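Mornmont Lab Adds Cap Sorting to Training Set

Tuesday, November 13, 2018

The Mornmont robotics laboratory has begun gathering examples of a new task for Kettler, its learning system for two-armed robots. The task is sorting baseball caps into bins, and 521 examples have been recorded to date. The full collection, which also covers folding and stacking, now holds 2,923.

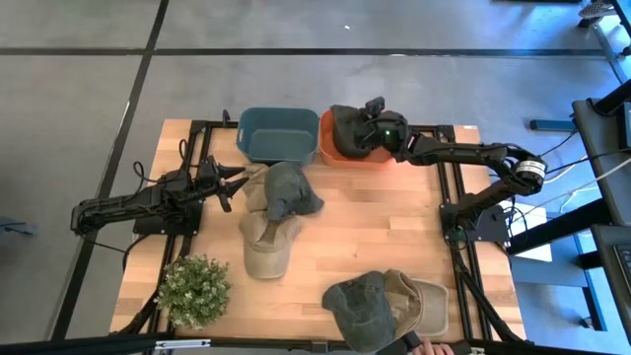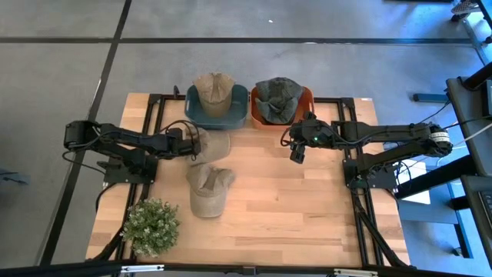
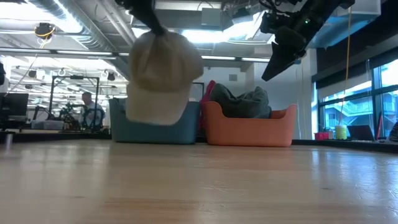

Cap sorting at the Mornmont laboratory. In the last view, a gripper holds a beige cap by the crown.

Soft goods remain difficult for the system — a cap seldom lands the same way twice. Each example is reviewed before it is added to the collection, and 61 have been set aside for testing.

Recording will continue through February. The laboratory's partner in the work, Nitthorpe, will then receive a copy of the collection for its own trials.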